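Crossing the big plaza

I have promised for a long time to write something about the plaza in front of my work, and now it is 31st March and I still have only notes on the back of an envelope. So I will write it from the notes, and you will forgive me if it jumps a little.

I started at Wevoven last August. Before that I worked in an old part of my own town, where the streets are so narrow that you hear what people are cooking. You step out of one door and you are almost in the next door. Then I came here, and the first morning I got off bus 86, walked up the steps, and stopped. In front of me was only stone. I remember that I held my bag with both hands, as if there was wind, and there was no wind at all.

The plaza has a correct name, but all of us in the office call it Fliltia, from the café that was once on the bus side. I never saw the café. It closed before I came, and the name stayed.

What I did not expect is how much the light matters in such a place. In a narrow street the sun is something that visits for one hour. On the plaza, when it is low, you get all of it in your face, and the people who come toward you are dark shapes until they are quite close. I have said good morning very warmly to at least one stranger. The shadows are long and they go over the paving stones in one direction, all of them, and I like to walk so that mine falls along a joint between the stones and not across it. This is a childish thing to write, I know.
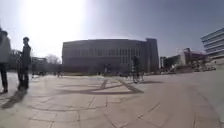 Borghild Isaksson wrote to me after my earlier post that I should stop complaining about the sun and walk close to the hedge in the morning. She crossed that plaza for 19 years, she said, and in all this time she went through the middle only when she was late, and the middle is not even faster, it only feels faster because you can see the door the whole way.

I tried her advice for one week. She is right about the sun, it is easier for the eyes. But I found that I missed the middle. Near the hedge you walk like in any street, with something at your side. In the middle there is nothing at your side, and after so many months I think I have begun to need these few minutes when nothing is near me. So now I do the hedge on the days when I have a headache and the middle on the other days.

People cross in very different ways. There are the ones who walk in pairs and talk, and they are always slower than they think. There are the ones who stop to wait for somebody, and they stand very close together, even though they have all the space in the world. I do it too. When Vlasta Radonjić and I wait for our friends at lunch, we stand almost shoulder to shoulder, like under a small umbrella. Vlasta thinks it is because a big empty floor makes you shy. I think we are only used to small kitchens.

And you learn people by their bags! From far you cannot see a face, but a backpack or a big soft shoulder bag you can recognize from the other end. My own bag is from Cledus, green, with a repaired strap, and my colleagues say they know from the window when I am coming and can put the water on.

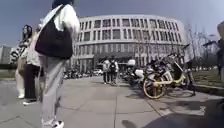 Lunch is the other thing I wanted to write about. When it is warm enough we do not eat in the canteen. We buy soup or dumplings at Cheung, on the street behind, and we carry them back and eat outside. It takes careful walking, because the soup cups have bad lids. The stones look perfectly flat but they are not, and I can tell you that there is one which moves when you step on it — I lost half of a very good soup there in my second month. I know the stone now and go around it. I have also shown it to every new colleague, and they forget it, and then they learn it in the same way as me.

After eating we walk a little, to the far side and back. Vlasta once measured it with her steps and wrote the result on a napkin, and then the napkin went in the trash with the cups, so we still do not know.

What I like best is the quiet minute before we go in. You look over all this pale stone, and the big building with its narrow windows seems lower than it is, because so much sky is on top of it. At home I never thought about how much sky one person gets in a day.

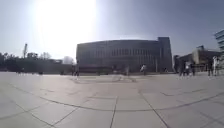 Looking over the paving toward the long curved building, with the sun at the left.

Next time I will write about the bus, and about the bakery where everything costs 40 cents less after six. If somebody has an old photo of the Fliltia café, please send it to me, I would like very much to see where the tables stood.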